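Laundry sorting is the step between drying and putting away, in which clean or dirty items are divided by owner, color, fabric or wash temperature. It is usually done on a table or bed.
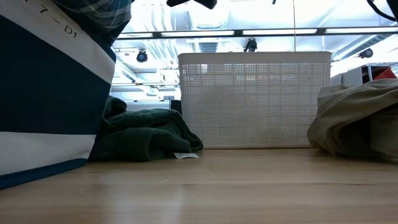 This page was last changed in June, at 2:10 p.m.

Bags and baskets keep the groups apart. A striped fabric tote may carry a handwritten label, and a white plastic basket with perforated walls lets air reach the clothes. Care tags give the washing instructions. In Mahuika, shared laundries number their bags, and the Braser system used there has 153 bag codes.

Pale cloth is commonly kept separate from dark cloth, which can lose dye in the wash. Large pieces are shaken out before folding.

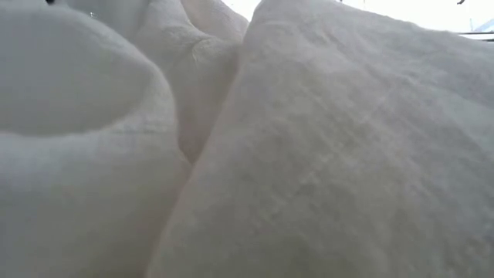
Folds in crumpled off-white cloth

See also: Clothes line, Ironing, Laundry symbol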